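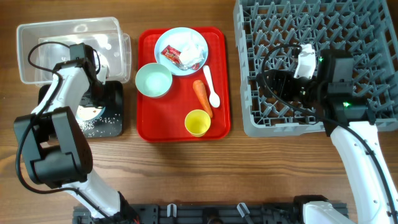

Parable of the unforgiving servant: is the size of the debt meant literally?

Matthew 18:23-35. The first servant owes ten thousand talents and the second owes a hundred denarii. My study Bible converts the first to years of wages and gets a number no servant could ever run up. Was this a real kind of debt, such as tax money owed by a governor, or is it only a way of saying "too much to count"? I also want to know if the answer changes how verse 34 should be read. I lead a group on Wednesday and this will come up.
Kevin Nina

The usual conversion is 6,000 denarii to the talent, which makes the first debt 60 million denarii. Divide by the hundred denarii in verse 28 and the ratio is 600,000 to one. A denarius was a day's pay for a laborer (compare Matthew 20:2).
On the Greek: myrioi is both "ten thousand" and the largest number that has its own word, and the talent was the largest unit of money. The phrase therefore pairs the top number with the top unit. Some commentators make the servant a tax official, and the word doulos allows that, as it can be used of a king's high officers. Verse 27 calls the sum a loan (daneion), which fits that reading less well.
I take it as a deliberate exaggeration. The servant's promise in verse 26, "I will pay you everything," is then plainly impossible, and the same promise in verse 29 is one the second man could have kept.
Verse 34 hands him over "until he should pay all." If the debt can't be paid, the "until" has no end point. I would be careful about building a doctrine of the afterlife on it, though. Verse 35 states the application, and it concerns forgiving a brother from the heart.
Karthik Paul

It's a story so the amount doesn't matter. Read Peter's question in v. 21 first, that is the context. Also some Bibles have 77 times and some have 70 times 7 in v. 22, check which one your group uses.
Winero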